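## 6. Putting a Hat on the Stand

This section covers placing and removing soft hats on the Prudus ring stand. For rigid hats (straw, felt with a wire edge), see the Kunari insert that came in the box.

**Before you start**

- Work on a flat table with enough room to lay the hat down next to the stand.
- Remove pins and clip-on badges.
- The stand holds one hat. Do not stack hats on it. The maximum load is 907 g.

### 6.1 Check the hat

1. Pick up the hat by the brim or the side of the crown. Do not lift it by a printed or sewn emblem.
2. Look at the crown. A soft crown will often be creased or slumped after storage. Push it out gently from the inside with your fist.
3. Run a finger along the brim stitching. Trim loose threads now, as they can catch on the crossbars.
4. Find the front. On bucket hats with no obvious front, use the emblem as your reference point and keep it on the same side each time.

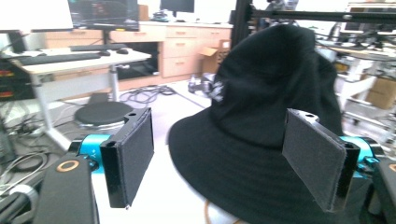 *Black bucket hat with a small white emblem low on the crown, near the brim.*

**Note:** Dark cotton shows lint. Brush the hat before you put it on the stand. Brushing it afterward moves the stand around and takes longer.

### 6.2 Set the stand

1. Place the stand on a pad or board with the flat ring down. A white foam board is fine. Borninus felt mats (item 700) can also be used.
2. Press down lightly on the upper ring. The stand should not rock. If it does, turn it a little and try again.
3. Leave open space on all sides – the brim of a floppy hat reaches well past the base ring.

**Caution:** Do not tighten or bend the rods to fit a small hat. A bent rod will not go back to its original curve.

### 6.3 Lower the hat

1. Hold the hat above the stand with the opening facing down.
2. Tilt it so one side of the brim is lower than the other.
3. Bring the low side down past the upper ring first, then level the hat and let the crown settle.

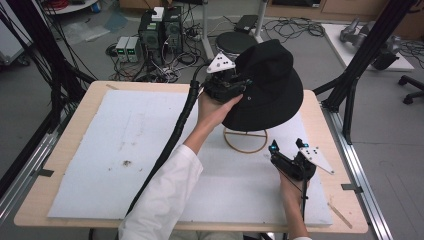
Wide brims need the most care at this step. If you bring a wide brim straight down, the inside band can hook on the top of the ring and fold under. Keep one hand free to steady the base. With the brim sloping down to the right over the stand, as it does with the black hat, the lower edge is easy to watch on that side while you guide the rest. Stop if you feel the hat catch. Lift it, check the band, and start again from step 1.

4. Let go of the brim slowly. Check that the crown sits evenly and that the base ring has not shifted.

### 6.4 Take the hat off

1. Hold the base ring with one hand.
2. Lift the brim straight up until the crown clears the upper ring.
3. Move the hat well to the side before you set it down or turn it over.
4. Check the stand. The upper ring should be standing roughly upright, with the lower ring flat on the board.
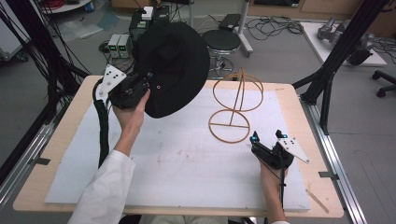

### 6.5 Cleaning and storage

- Wipe the rods with a dry cloth. Do not soak the stand.
- Store it upright. Nothing should rest on the upper ring.
- Replacement pads are sold in packs of 2 through Abou Jaoude. Fit them under the lower ring, one at each end of the crossbar.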